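About Fudora

Fudora is a wardrobe and bedroom tidying service. We started in Jargate with one small van and now look after 342 homes. Most of our work is clothes: sorting them, folding them and finding them a shelf.

We work from the bed, as it is the largest flat surface in most bedrooms. 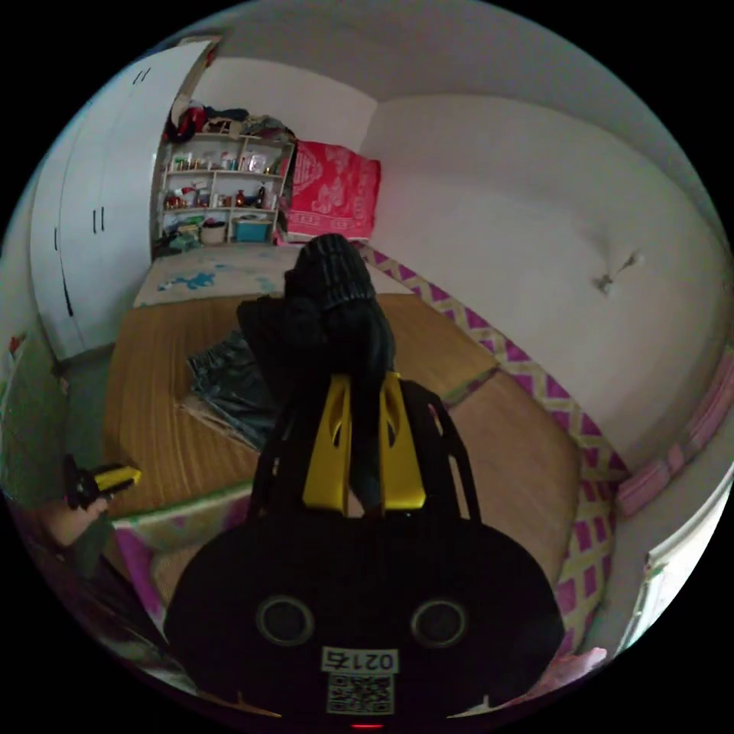
Knitwear is folded and kept on shelves, jeans go in a pile of their own, and small bottles and jars are grouped together. Spare blankets are folded last. We don't throw anything away without asking.

A single room normally takes us 2 hours. Larger jobs are booked through our Nanenen plan, which spreads the visits over 28 days. Dark clothes are sorted separately, as black items are easily mixed up once they are in a heap. 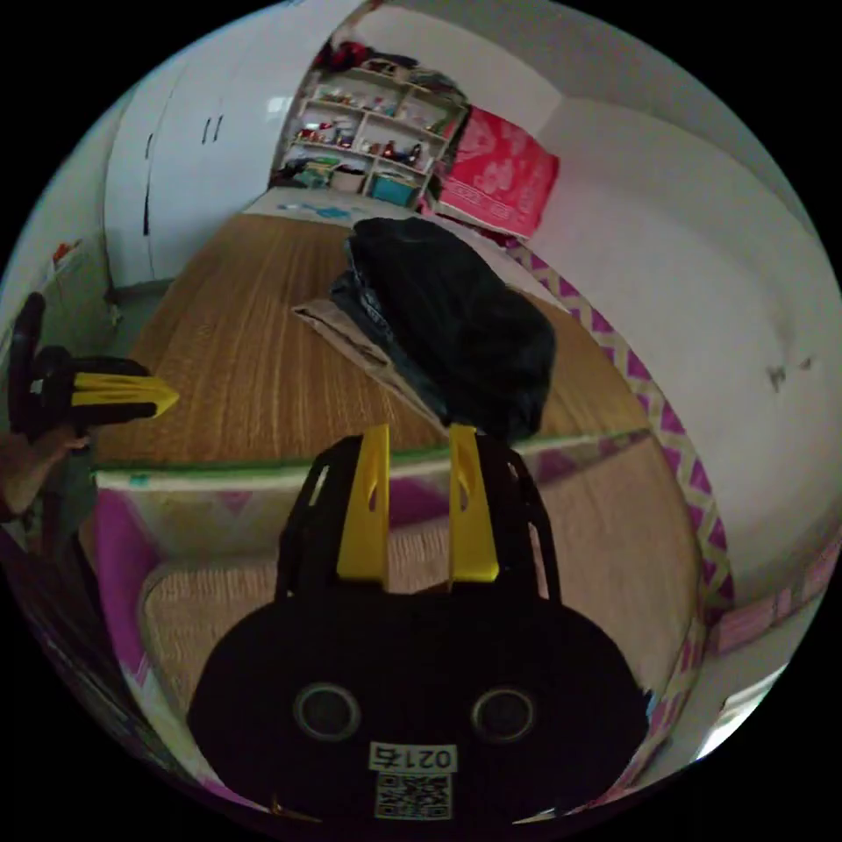

Words: the Fudora office, Vídalín House, Jargate

The office is open from 9 am. We close for stocktaking in February.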